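My Opening Checklist for the Dining Room (With Way Too Many Comments)

Print | E-mail this page 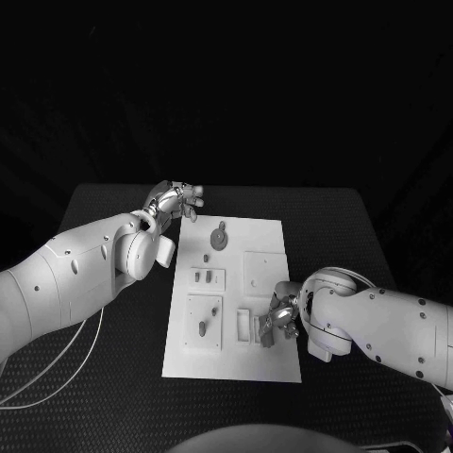
Before you unlock the door

I run the floor at Flelamlow, a noodle and dumpling place that seats 86, and I walk this list every morning at 10 before we let anybody in. Steal whatever you like!

[ ] Front walkway clear, mat lying flat.
Comment: I kick the corners. If one flips up, the mat goes in the back and we do without. I tripped on ours in August carrying a tub of chili oil, and I'd rather not talk about it.

[ ] Both exits open all the way from the inside.
Comment: Push them yourself, don't just look. Highchairs love to migrate in front of the side door.

[ ] Extinguishers on their hooks, needle in the green, tag current.
Comment: OK today. The one by the bar is hard to see behind the coat rack (moving the rack is on my list, again).

Tables and chairs

[ ] Wobble test, every chair.
Comment: Sit in it and lean. Two failed this week, both from the old Baird set. Tagged and taken downstairs.

[ ] Booth seats checked for splits and staples.
Comment: Run the back of your hand along the seam. Booth by the window has a split starting. Taped for now, upholsterer quoted me 1,000 for the whole row and I'm still recovering.

[ ] Aisles wide enough for a loaded tray and a person coming the other way.
Comment: Struan Pringle and I do this one together, walking at each other with trays like idiots. We lost one pinch point by turning table nine sideways.

Hot stuff

[ ] Tea urn lid locks, tap doesn't drip.
Comment: Drips a little. New washer ordered from Masberg.

[ ] Hot plates go out with a cloth and a warning, every time.
Comment: Say it out loud, even to regulars. Especially to regulars, they reach!

People

[ ] Everyone in closed shoes with grip.
Comment: One pair of canvas sneakers sent home, very politely.

[ ] Staff know who to get when a guest turns nasty.
Comment: Me, or Struan after 5. You don't argue, you don't touch anyone, you step back and come find us. I ask a different server to repeat this each shift, and they roll their eyes and get it right.

[ ] Incident book by the register, with a pen that works.
Comment: Book yes, pen no. Fixed.

Still open: coat rack, urn washer, window booth. I'll check them again tomorrow at 10.

14 comments | 2,000 shares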